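Gridton swap shed is moving, and yes, the tables are coming too

If you've driven past the old feed store in Gridton lately and wondered about the paper over the windows, I finally have an answer for you. The swap shed is moving in! I stopped by on my way home, got talking, and ended up staying until almost 7 p.m., so dinner was late at our house and I have a lot of notes.

For anybody new in town, the swap shed is the place behind the fire station where you drop off household stuff you're done with and take home stuff you can use. No money changes hands. It has been going for 12 years in a building that was meant to hold road salt, and it still smells a little like it. I love it there, but in January you can see your breath while you're digging through the pillowcases, and the one window doesn't open.

The new space is at 83 Coketti Street, across from the bakery. It's bigger (a lot bigger, you could park a few school buses in there), it has heat, and it has a real bathroom, which got the loudest cheer when the plan was read out at the town meeting. The vote was 112 in favor. I didn't catch the number against, but it was a handful of hands near the back and they seemed mostly worried about parking.

Parking is a fair thing to worry about, by the way. Coketti Street is tight on that block and the bakery crowd already fills it up before 9 in the morning. The plan is to use the gravel lot behind the feed store for drop-offs and keep the street spots for people who are just running in. You'll turn in off Dimaculangan Road, go past the propane tanks, and come out the same way. There's talk of making it one-way later if it gets messy. I'd give it a month before it gets messy.

Now, the furniture. Furniture has always been the sore spot, because the old shed had room for maybe one couch at a time, and if somebody beat you to it with a couch, you had to haul yours back home. The new place has a whole side room for it. Tables, chairs, dressers, bed frames (no mattresses, that rule isn't changing) will all go in there, and things can stay up to a month before they get moved along.

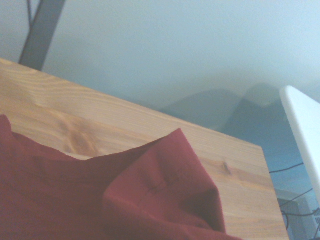

I'm most excited about the pine, I'll admit it. There is so much pine furniture floating around this town! Everybody's aunt had a pine kitchen set, and half of them are still perfectly solid, they just need a wipe and maybe a screw tightened. I got our kitchen bench from the shed four years ago and I've had it through two kids, a leaky dishwasher and one very bad paint project. A coat of paste wax every spring and it keeps going.

There will also be a repair corner, which is new. A workbench, some clamps, wood glue, a sewing machine and a box of odd screws and hinges that has been following the shed around since the beginning. You can fix your own thing, or you can ask and see if somebody's around who knows how. Lamps and anything else with a cord will have to be checked before they go out on the shelf, so expect those to take a little longer to show up.

Linens are getting their own shelves too, sorted by size for once. If you've ever unfolded nine flat sheets looking for a twin, you know why I'm happy. Please wash what you bring, and please, please fold it. Tablecloths and curtains count as linens. Bath mats do not, and I have no idea who decided that, but it's on the sign.

The heating and the new floor came to a bit more than planned, and that's where Trinent comes in. The company has its warehouse out past the ball fields and is covering the flooring. The rest is coming from the town's building fund and from the bake sales, which have brought in 466 dollars so far. My lemon bars were in there somewhere, so I'm taking a small amount of credit.

The old shed stays open through the end of March with the regular hours, then closes for the move. If you've got a truck and a free morning in early April, they could use you. There's a sign-up sheet taped to the inside of the shed door and another one at the library desk. Bring gloves, and don't leave anything outside while the place is closed. It will get rained on and somebody will have to haul it to the dump.

The doors on Coketti Street should open in the middle of April if the inspection goes fine. First day hours will be 8 a.m. to noon, with coffee from across the street. I'll be the one by the side room door with a tape measure, looking for a nightstand.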